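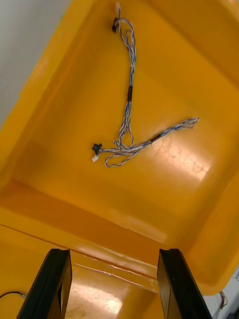
Mareike Voß lembrou, na discussão do protocolo, que um chicote de fios não tem uma forma própria, e que por isso toda regra de armazenamento que parte do comprimento nominal vai falhar na bancada. A observação foi incorporada à versão final do método e orienta a presente seção. Um chicote de fios finos trançados, com ramificações, ocupa no fundo da caixa uma área que depende de como ele foi solto, e os ramos formam laços nos quais o conector de uma segunda peça pode entrar com facilidade.

5.3 Disposição das peças na bancada

O método Prenis, descrito na seção anterior, prevê que as placas e os chicotes fiquem em recipientes separados até o momento da conferência. Os recipientes escolhidos são caixas plásticas amarelas de fundo liso. A cor tem uma vantagem prática, pois os fios brancos e azuis, assim como os pretos, se distinguem bem dela. Os fios amarelos são o caso desfavorável, e sobretudo os pares trançados em amarelo e verde, dos quais se percebe primeiro a listra verde e somente depois o resto do fio. Durante a fase preparatória, a oficina da Hovgate testou também caixas cinzentas, mas nelas os terminais metálicos pequenos eram mais difíceis de encontrar, e a troca não foi mantida.

Entre as caixas se encontra uma bandeja retangular de aço inoxidável, forrada com uma folha de papel branco (Figura 3). A folha cumpre duas tarefas. Ela reduz os reflexos do metal, que incomodam na leitura das marcas dos fios, e oferece um fundo neutro contra o qual se comparam a placa e o chicote antes de formar o conjunto. O papel deve ser trocado quando apresenta marcas de lápis ou dobras, porque uma dobra pode ser confundida com um fio cinzento.

Figura 3. Bancada com a bandeja de conferência e as caixas de peças, vista de cima. Na bandeja, uma placa circular vermelha e um chicote de fios soltos.

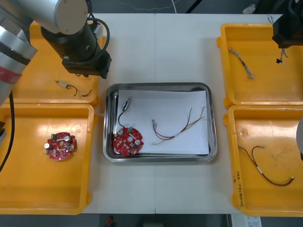 Elfriede Sauerland discorda em parte desta disposição e sustenta, em comentário a uma versão preliminar do texto, que a placa deveria ser conferida sozinha e que o chicote só deveria entrar na bandeja depois de a placa ter saído. O argumento merece atenção. Quando os dois ficam lado a lado, as pontas do chicote se abrem em leque e podem alcançar os componentes altos da placa. Por outro lado, a conferência separada obriga a mover cada peça mais uma vez, e é no transporte que os ramos se prendem uns nos outros. Mantivemos então a conferência conjunta, com a recomendação de que as pontas soltas sejam voltadas para o lado oposto ao da placa.

Os chicotes utilizados no estudo foram fornecidos pela Kuhlmann em um lote de aproximadamente 800 unidades, divididas em cinco tipos segundo a cor dos fios e o conector. As placas são circulares e têm um furo central. Para as placas não se observou problema de armazenamento que mereça discussão, exceto quando trazem um fio já ligado, caso em que foram tratadas como chicotes.

A respeito do preenchimento das caixas, adotou-se um limite de três chicotes por recipiente. Com esta quantidade ainda é possível reconhecer a qual peça pertence cada conector sem levantar nenhuma delas. Acima do limite, as peças se sobrepõem no centro do fundo e os laços dos cabos se fecham quando se puxa uma das extremidades. O limite vale também para os tipos mais curtos, embora neles o risco seja menor.

Um segundo aspecto diz respeito à posição da peça dentro da caixa. Os chicotes leves raramente permanecem no centro e tendem a se encostar na parede, onde a parte curva dos fios se apoia e o conector fica suspenso ou virado.
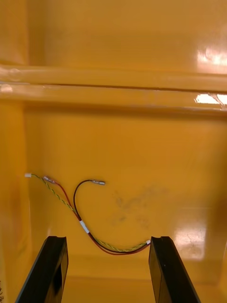 Nesta posição, a orientação do conector é difícil de julgar, e convém primeiro trazer a peça para o meio do fundo e somente depois segurá-la. Segurar pelo conector é preferível a segurar pelos fios, com exceção dos conectores muito pequenos, nos quais a crimpagem não deve receber esforço lateral. Para estes, a preensão se faz no feixe, logo atrás do conector e com os fios juntos.

O acabamento brilhante do plástico produz reflexos claros que podem esconder um conector branco. Uma superfície fosca seria mais adequada, mas as caixas foscas da linha Cliswood, a única disponível para nós na medida necessária, acumulam pó nos cantos e exigem limpeza mais frequente. A limpeza das caixas brilhantes se faz com pano seco no início de cada turno. Manchas que não saem com o pano foram toleradas, desde que não fossem confundidas com um fio ou com um terminal. Os critérios de conferência elétrica são apresentados na seção seguinte.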